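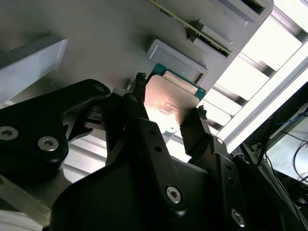
Last updated: June

I'd been trying to get an hour with the woman who runs the computer repair shop in Brotham since last winter, and when she finally said yes it was for seven in the morning, before she opens. She had coffee going and a cinnamon roll cut in half for me, so I forgave her.

I wanted to know how you keep a repair shop alive in a town of 3,000 people. She laughed at that. "You don't get rich, I'll tell you that much. You fix what comes in the door and you answer the phone."

She started out at the Pimier store over in Vundton, selling printers, and hated every minute (her words, and there were stronger ones). When the store closed she took her last paycheck and rented the old shoe place on Main. "My mother cried. She thought I'd be back home by Christmas!"

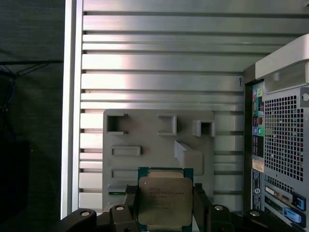 Money came up early, and she didn't mind talking about it. Her first month she took in 102 dollars, and she still has the bank slip taped inside a cupboard door. These days most of the income is used office machines, bought when companies clear out and sold on to people who want something solid. An old Xeon, the kind with INTEL across a square silver lid, can be a very nice thing to find inside a case, she says, and plenty of folks walk right past it. "They want the shiny laptop. Fine! More for me."

I asked what she won't fix, and she had the list ready. Game controllers, anything that's been in a barn, and her brother-in-law's phone.

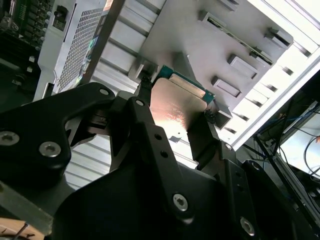

Brotham, June

I went back a second time because I'd forgotten to ask about the schools, and also, okay, for the cinnamon roll. Last year she sold the district 100 desktops at barely over cost, and she drove them over herself in a borrowed horse trailer. "I swept it first," she said. "Twice."

The part she remembers best is a boy at the loading door who wanted to know if he could have the boxes. She gave him all of them, and for weeks afterward there was a cardboard fort you could see from the highway.

We talked a long while about Juntunen, the chain that opened out by the interchange. I expected her to be sore about it, and she was, a little. They undercut her on screens the first summer and she had a bad few months, bad enough that she looked at a job with the county.

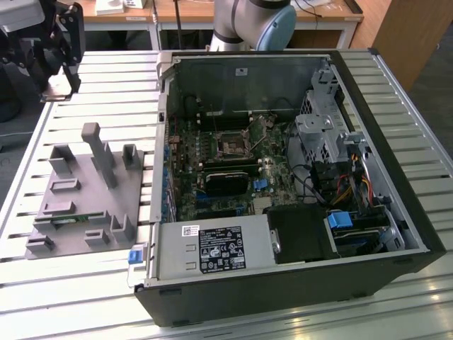

What turned it around was house calls. She'd always said no to them, but a customer with a broken hip couldn't get to the shop, so she went out there, and then the neighbor asked, and then the neighbor's church. She did 162 visits last year. "Half of it is plugging things back in," she told me. "The other half is hearing about grandkids. I charge for the first half."

Does she think about quitting? She looked out at the street for a bit. Her knees are bad, and the rent goes up again in the fall. She'd like to find somebody young to take over the house calls, somebody who doesn't mind dogs.

Then a man was knocking on the glass with a printer under his arm, ten minutes before opening, and she got up to let him in.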